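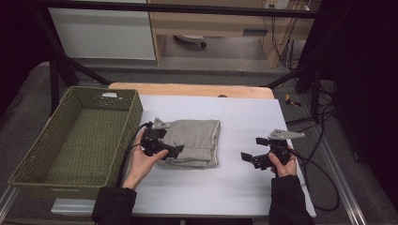
Thursday, after dinner

My wrists are tired. Today Martim Coelho gave me the gray sweatpants for the folding set, and I must make 200 good examples of them before December ends. I have 30 now. In the morning I made many bad ones, where I closed the fingers too early and took only one layer of the cloth.
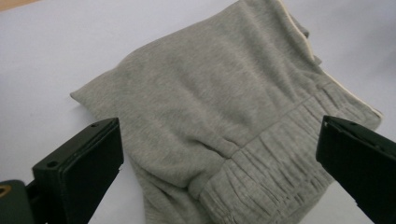

The waistband is the worst part. It is thick and it pulls itself back, so the two layers slide apart. Doina Dimitriou told me to go slower there, and to begin each time from a different heap - the model learns little if every heap looks the same. I try, but my hands like to make the same heap again.

I also asked her if I should delete the examples where I correct myself in the middle. She said to keep them, and to write "corrected" in the Flerby sheet. This surprised me. At Antunes we deleted all such things.

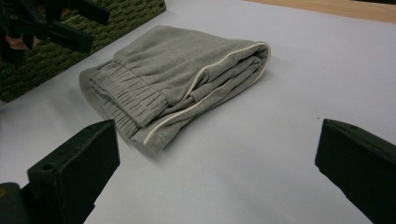
For tomorrow

Ask Martim for softer gloves. Start with the waistband on the far side. Stop at 100 and rest, even if it goes well.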